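# Ticket 21 – Callside arm, cup pick demos not repeating

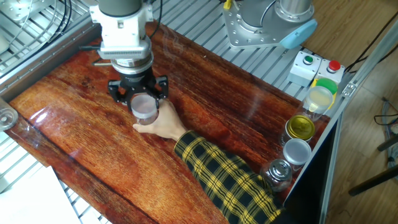 ## Reported

Opened July 2019 by Ondine bench. Operator says the Callside arm "learned" the lidded cup pick after 11 hand-guided demos and now closes on nothing or shoves the cup sideways. Requests more demos, 60 of them. I'd like to know what's wrong with the first lot before anyone records a second.

## What I checked

- Gripper zero. Fine. Opens and closes to the same spot every time.
- Tool offset. Still set for the old fingers, from April. Corrected, saved, power cycled. Replay improved a bit, but I don't believe it was the whole fault.
- Demo files. In 4 of them the cup is being held by hand right under the fingers while the arm is taught. In the others it stands by itself. The Nartey trainer treats all of it as one task and averages the approach, so the height it comes up with suits neither.
- Table finish. The operator blames glare off the glossy wood. Could be. The bright patches are on the left and the cup wasn't, so I've put that one low on the list.

## Tried

1. Dropped the hand-held demos and retrained on what was left. Replay reached the cup and closed too high, on the lid.
2. Re-taught the last bit of the approach by remote control, slow speed, cup standing free. Better. One clean pick, then a miss with the cup moved a thumb's width towards the jars.
3. Same again with the jars left where they were. No change, so I don't think it's the jars.

## Where it sits

Plemeck's reply was to "increase demonstration diversity". We have diversity – that's the trouble. I've asked them how the trainer weights a demo where the object moves with somebody's hand and haven't had an answer.

Not approving the extra recording yet. Next person on the bench: keep the cup free-standing for the whole demo, note its starting position in the log, and don't touch the tool offset.

Status: open, waiting on vendor.

– Ashraful Kodikara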